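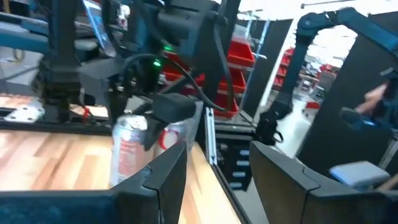

Nerea Goitiandia

Cuaderno de taller, Jidimitz
7 de diciembre
Acabados al aceite: manchas, brillo y secado. Continuación de la serie de abril.

Retomo la comparación entre los dos aceites duros, Hetell y Stumimari, que quedó a medias en abril por falta de tablero del mismo lote. El tablero nuevo es de haya alistonada, servido por Solís, y viene con humedad bastante pareja. Lo medido en abril no se mezcla con lo de ahora. El lote anterior tenía más duramen y absorbía peor, y además entonces lijábamos sin humedecer entre granos.

Preparación de probetas

Todas las probetas salen de la misma plancha, cortadas al través para que cada una lleve listones distintos. Descarto las dos cabezas porque el canto estaba abierto. Marca a punzón en la contracara: H para Hetell, S para Stumimari, T para testigo sin tratar. Los testigos se quedan en la misma estantería que el resto, con separadores.

Lijado orbital con la secuencia habitual, humedecido con esponja antes del último grano y secado toda la noche. El último grano es 240. En la pareja H7/S7 subí a 600 para ver si el brillo cambia a costa de la absorción. Cambia, ver más abajo. Aspirado y trapo de microfibra, nada de trapo de resina: en abril dejó cercos en dos piezas y no se distinguían de las manchas de ensayo hasta que las vimos a contraluz.

Temperatura del taller 21 °C. Humedad relativa estable durante la aplicación. Por la tarde hubo que abrir el portón para una descarga y bajó; lo anoto porque la segunda mano de la serie S coincide con ese rato.

Aplicación

Hetell: espátula de plástico, extendido cruzado y luego a favor de la veta. Espera de 15 minutos y retirada del sobrante con pad blanco. El producto avisa pronto, empieza a tirar del pad antes de cumplirse el tiempo en los listones más porosos. En los listones con radios marcados hay que volver a pasar, porque quedan islas brillantes.

Stumimari: misma espátula, mismo tiempo de espera, para no introducir otra variable. Es más fluido y moja mejor los cantos, pero se escurre por la arista y hay que repasar la contracara. La ficha del fabricante deja un margen de espera más largo. Queda pendiente repetir con ese margen.

Consumo por pesada, antes y después de retirar, balanza pequeña. En la primera mano la serie S absorbe más que la serie H en todas las parejas. En la segunda la diferencia casi desaparece. En H7/S7 el consumo cae en los dos productos, más en Hetell. La superficie cerrada por el grano fino no deja entrar el aceite y lo que se retira con el pad es prácticamente todo lo aplicado.

Los pads y trapos usados van al bidón metálico con agua y tapa. El viernes pasado había un trapo suelto encima del banco de afilado. Que no se repita.

Secado

Criterio de secado al tacto: yema limpia, presión ligera, sin huella visible con luz rasante. Criterio de secado en profundidad: papel de filtro con pesa, sin transferencia.

Al tacto, la serie H llega antes. En profundidad se igualan. Las probetas colocadas en la balda inferior van retrasadas en las dos series y lo atribuyo al aire parado detrás de la prensa. He rotado las posiciones. Para la siguiente tanda conviene sortear la balda desde el principio, porque ahora mismo H2 y S5 arrastran esa diferencia y no hay forma limpia de corregirla.

Observación sobre el testigo T2: ha abierto una fenda corta en testa, junto a la línea de cola. No la tenía al cortar. Las tratadas no muestran nada parecido, aunque con tan pocas piezas no digo más.

Ensayo de manchas

Se hace sobre probetas de tanda anterior, mismo tablero, con el curado completo. Gotas bajo vidrio de reloj, contacto de 2 horas, retirada con papel sin frotar, lectura al momento y otra al día siguiente. Escala interna de cinco grados, donde cinco es sin cambio.

Agua destilada
H: cinco en ambas lecturas.
S: cuatro al momento, cinco al día siguiente. El cerco se va solo.
T: dos, con repelo marcado.

Café
H: cuatro. Cambio ligero de tono, visible solo de lado.
S: cuatro.
T: uno.

Vino tinto
H: tres. Halo violáceo que vira a gris.
S: cuatro. Mejor de lo esperado.
T: uno.

Vinagre
H: cuatro.
S: tres. Pérdida de brillo en el centro de la gota. Con luz difusa no se aprecia.
T: tres.

Aceite de oliva
H: cinco.
S: cinco.
T: dos. Mancha translúcida que sigue extendiéndose.

Limpiador amoniacal diluido
H: dos. Oscurecimiento claro, borde neto.
S: dos. Igual.
T: dos.

El resultado con amoniaco no separa los productos y es el que más pesa para un tablero de comedor. Hay que ponerlo en la hoja de mantenimiento que se entrega con cada mesa, y en la primera línea. La hoja actual solo dice "evitar productos agresivos" y con eso el cliente limpia con lo que tiene debajo del fregadero.

Sobre la línea de cola: en varias probetas la mancha de vino se detiene exactamente en la junta entre listones y en el listón contiguo queda un grado por encima. Las lecturas anteriores están hechas en el listón más afectado. En abril se leyó el promedio visual de toda la gota, otro motivo para no juntar las tablas.

Brillo

Medidor a 60 grados, lectura a favor y a contra veta, tres puntos por cara. La serie H queda más satinada. La serie S queda más mate y con menos dispersión entre listones. La pareja de grano fino sube en ambos casos y en H7 el salto ya se nota a simple vista: parece otra pieza. Para el encargo en curso no interesa, el plano pide mate y se ha aprobado sobre muestra de 240.

El medidor daba lecturas erráticas a primera hora. Recalibrado con el patrón negro después de limpiarlo; tenía polvo de lijado en la ventana. Las tres lecturas de antes de limpiar están tachadas en la hoja y no cuentan.

Reparabilidad

Prueba rápida en H3 y S3: lijado local a mano de la mancha de vino, taco de corcho, y reaplicación en zona. En H3 el parche se ve. Queda un borde más brillante que se suaviza si se abre la zona hasta la junta del listón. En S3 el parche se funde bien ya en la primera pasada. Para mesas que vayan a tener uso diario y dueño dispuesto a reparar, esto me inclina por Stumimari, aun con el peor resultado en vinagre.

Precio por metro cuadrado: lo calculo cuando tenga el consumo de la tanda con espera larga. Con los datos de hoy Hetell sale más barato por rendimiento, pero el bote abierto forma piel enseguida y una parte se tira. Hay que pesar también lo que se tira.

Pendiente

Repetir serie S con el tiempo de espera de la ficha.
Sortear balda y anotar posición en la contracara.
Pedir a Solís otra plancha del mismo lote antes de que se agote.
Ensayo de calor seco y húmedo, falta el bloque de aluminio mecanizado.
Probar jabón neutro en contacto largo, no solo en gota.
Rehacer la hoja de mantenimiento.
Seguir la fenda de T2, medir con galga.
Filtro del aspirador: cambiado. El de repuesto no ajustaba y lleva junta de espuma provisional.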